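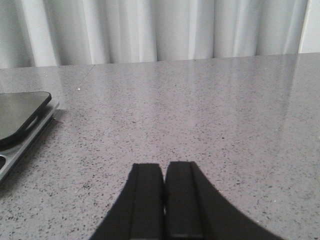
4.2 What cooks mean by "a handful"

I should admit up front that I went into this part of the study expecting the handful to be the easy one. Everybody has a hand! The pinch and the splash had already given me plenty of trouble in Section 4.1, and I figured a unit you carry around on the end of your arm would behave a little better. My coauthor Bhavana Nadar warned me it wouldn't, and she has been very nice about being right.

The recipe cards came from families in Encombe and Drostent, nearly 175 cards altogether, most of them handwritten and a fair number with stains over the part I wanted to read. Handfuls turn up all over the place. They're used for rice, parsley, raisins, noodles, flour (only in the older cards), and in one soup from Drostent for salt, which Senthil Mathew and I took to be a slip of the pen until we talked to the owner of the card. She meant it. She also meant a very large pot.

We then sat down with 30 home cooks and asked each of them to talk us through a card from their own kitchen and a card from somebody else's. With their own card, people hardly slowed down at the word. With the other one they stopped, and a lot of them asked a question before going on: whose hand, open or closed, for how many people. Raelene McAlister coded these questions for us, and her coding scheme is in Appendix B. I'd point readers to the "open or closed" group in particular. Cooks who learned from a grandparent tended to ask it about dry grains, while cooks who learned from books asked it about greens, and I still don't have a good story for why that should be.

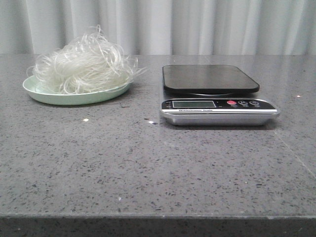
Long, tangled foods deserve their own discussion, and this is where the handful really starts to come apart. Rice and raisins fill a palm and then fall off the sides, so the hand sets its own limit. Noodles don't do that. You grab some and more come along with them, and where the handful ends is pretty much up to the cook. One woman in Encombe told us she takes "what comes, then puts back what looks silly," and I've come to think of that as a better definition than anything in our coding manual. The looseness of the pile matters too. A heap like the glass noodles in Figure 2 has a lot of air in it, and squeezing it or fluffing it up changes how big it looks while the number on a kitchen scale like the one on the right would stay put. So a cook who judges by height on the plate and a cook who judges by grip can both say "a handful" in good faith and mean different dinners.

Muthu Bangera raised a fair objection to all this at our project meeting in July. If a card has been cooked from for years, he said, then the word works, and calling it vague is our problem. I agree with more of that than I did then. Several cooks described correcting later on, with extra broth or a second bowl, and they didn't seem to think of this as fixing a mistake – it was simply the next step. The Stivach cards, discussed in 4.4, write that step right into the recipe ("a handful, then see").

Where it does cause trouble is in copying. When Senthil Poojary typed up his family's collection for his cousins, he turned every handful of noodles into 200 grams, to be helpful. The cousins cooked from the typed version, and his aunt has been crossing the number out by hand in each copy she comes across. We compare the typed and handwritten versions of the Poojary cards in the next section, along with the notes she left in the margins.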